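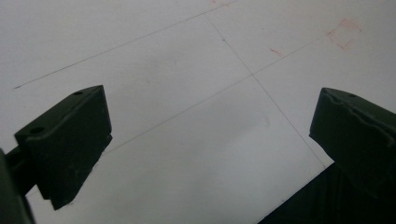

Holitz Center for Applied Automation
Open Day Gallery

The Center opened its teaching laboratory and two of its workshops to the public on June 28, 2020. Places were limited to 100 and were booked in advance, with visitors admitted in groups of 8. Each group spent 50 minutes in the building and moved between the stations with a member of staff. The first station was given to marking out, the work of preparing a surface so that a task can be set up the same way again and again. Staff began with a white surface bearing ruled pencil lines and a small square outlined in red, and showed how two lines that cross give a reference point from which other positions can be measured. The square marks a target area. Visitors were invited to suggest where an object might be set down and how far from the outline it could fall before the attempt should be recorded as a miss.

The notes on this page follow the order of the visit.

Station One: Marking Out
Pencil is used for reference lines and colored marker for targets. The two are kept separate so that a setup can be changed without ruling the lines again. A number of visitors asked why the marks are drawn by hand. Staff replied that hand-drawn marks are accurate enough for early trials, and that printed sheets are brought in once a layout has been settled.

Station Two: The Hand-Held Gripper
The gripper has two fingers that face each other across a gap. In the picture they are dark green, and the finger on the right shows a pale line of wear along its upper front edge. Fingers are inspected at the start of each term and replaced when wear begins to affect the grip. Visitors were able to open and close a spare tool at the side bench under supervision.

Station Three: Pick and Place
The Skurcombe bench was used for the main demonstration of the day. Visitors chose from a tray of small parts, and the operator moved each part from a starting point to a marked target. The exercise was repeated with the part turned to a new angle. Younger visitors were given the task of calling out whether the part had landed inside the line.

Station Four: Reviewing the Record
Students on the Nel project explained how a session is reviewed after it ends. Each attempt is watched from beginning to end, given a short label, and either kept or set aside. The discussion at this station regularly ran over its time, and the Center will allow a longer period for it at future events.

Station Five: The Ekon Cell
The Ekon cell is a fixed work area with a guarded enclosure. It was shown at reduced speed, and visitors remained behind the yellow floor line throughout. Staff described the checks made before the cell is started and the steps taken when it stops without warning. Questions centered on safety training, which all students complete before they enter the workshop alone.

Questions and Comments
Comment cards were available at the exit. Many visitors wrote that they would have liked more time with the hand-held tools. Others asked for larger labels at the stations and for seating near the Skurcombe bench. Both requests have been passed to the facilities office.

School and Group Visits
The Center will accept requests for group visits from October. Schools should state the age of the students, the size of the group, and any access needs. One adult must accompany each group of 8. Closed shoes are required in both workshops, and bags must be left in the lockers by the main entrance.

Use of Gallery Material
Material on this page may be used by schools and local newspapers with credit to the Holitz Center for Applied Automation. Requests for other uses should be sent in writing to the Center office.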